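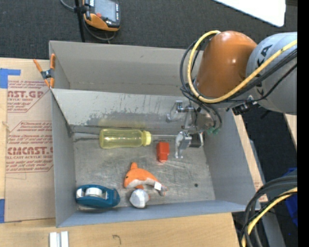
Will the sorting arm take over the returns bench at Omden? Management says the bench keeps its people, and the work on it will change.

The company began trying out arm picking in October. Until then every returned item at the Omden building was lifted out of a bin by hand, looked over and put on the right shelf. On a busy shift that came to 1162 items, split between two benches. The lifting and reaching is the part the arm is meant to do. Deciding whether a thing can be sold again stays with the staff.

Mixed bins are still the hard ones. Soft toys, bottles and tape dispensers all need a different grip, and the arm is slower than a person at most of them. Zübeyde Bayram has worked returns for more than 8 years and now spends half of her shift on the trial. She writes down each missed pick and what the item was, and the list goes to Vomska, the firm that handles the software.

"My shoulders feel better at the end of the day," she said. "I do miss the talk at the bench. You stand by yourself more with this job."

That came up at the staff meeting too. The Eberhard site had the same complaint last year and moved its checking tables so that people face each other. Omden will try the same layout next month.

Pay grades have not been settled. People who train on the arm do 20 hours of paid instruction, and the union wants that to count toward the next grade - the company has agreed to talk about it but has not set a date. Nothing changes at Sustard for now.

Anyone on returns who wants to sign up for training can put their name on the sheet by the shift office before 2 p.m.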